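The Holiday Sweater With a Pocket in It: A Second Opinion

Every December a certain kind of garment lands in my inbox, and this year it is the Drornik pocket sweater. You have probably seen the ads. It's a red and green acrylic pullover with a reindeer on the chest, and the reindeer's mouth is a zippered pouch meant to hold a can of something. Benholm, the shop selling it, calls it "the last ugly sweater you will ever buy." They said the same about last year's, which had bells.

I bought one anyway, with my own money, and wore it to two parties and one grocery run. Barbara Laskowska, who edits this newsletter and has strong feelings about knitwear, wore the men's medium for an evening and handed it back before dessert.

Start with the pouch. An empty pouch makes the reindeer look like it has had dental work. A full one drags the whole neckline down until you are holding your own collar up with one hand, and if you are doing that you might as well be holding the can. The zipper pull is shaped like a carrot. It came off on the second night and I am told replacements are "coming soon," a phrase that has been on the product page for as long as I have been checking it.

Then there is the sizing. Benholm says the sweater runs "generous." Mine is generous in the arms and stingy everywhere else. Barbara said the shoulders fit her like a coat hanger left in by mistake.

The page carries 448 reviews, most of them five stars, and I read more of them than I would like to admit. A lot of those people hadn't opened the box yet. "Can't wait to give this to my brother-in-law!" is a nice sentiment but it tells me nothing about the brother-in-law. The three-star reviews are where you find the people who wore the thing, and they mostly want to talk about the lining, which sheds. Bring a lint roller and stay off other people's couches.
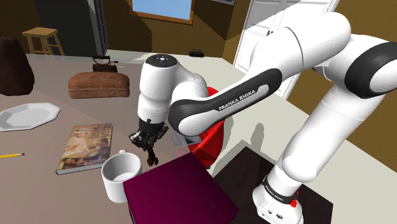
Can you put the pocket sweater in the washing machine?

The label says hand wash cold and lay flat, and I'd believe it. I ran mine on gentle inside a pillowcase and the antlers came out facing two different directions.

Back to the ads. They lean hard on the idea that the sweater is "funny in any room." I tested this in a fairly friendly room and got one laugh, from a man named Iason Athanasiadis, who was laughing at the carrot. He later asked me where I got it and then, when I told him what it cost, he said "huh" and went to look for the dip. I don't think a joke sweater has to be cheap, but the joke has to last longer than the walk from the front door to the kitchen.

For comparison I dug out my old Jarkov snowman vest. No pouch, no bells, nothing to charge or unzip. It has a crooked snowman on it and it fits over a shirt, and people have been rude about it for years in the way you want people to be rude about a holiday vest. Jarkov still makes it, or something close to it, though the new snowman has been straightened out and I can't say I approve.

If you are set on having storage, the Ó Riain elf belt is a better bet than the sweater. It's a plain green waist pack with a big felt buckle, it holds a phone and keys, and you can take it off when you sit down to eat. The felt buckle looks glued to me, and I'd like to see one after a second winter before I say anything warmer about it. The bells on the strap can be snipped off with kitchen scissors. Do that first.

Benholm is promising delivery in time for the holiday on orders of up to 3 sweaters. I have my doubts about the promise, and bigger doubts about anybody who needs the third sweater. Returns are allowed if the tags are still on, so try it with a full can in the pouch before you cut anything, and stand in front of a mirror while you do it.

Mine is going in the office gift swap. Barbara has already asked which wrapping paper I'm using so she can avoid it.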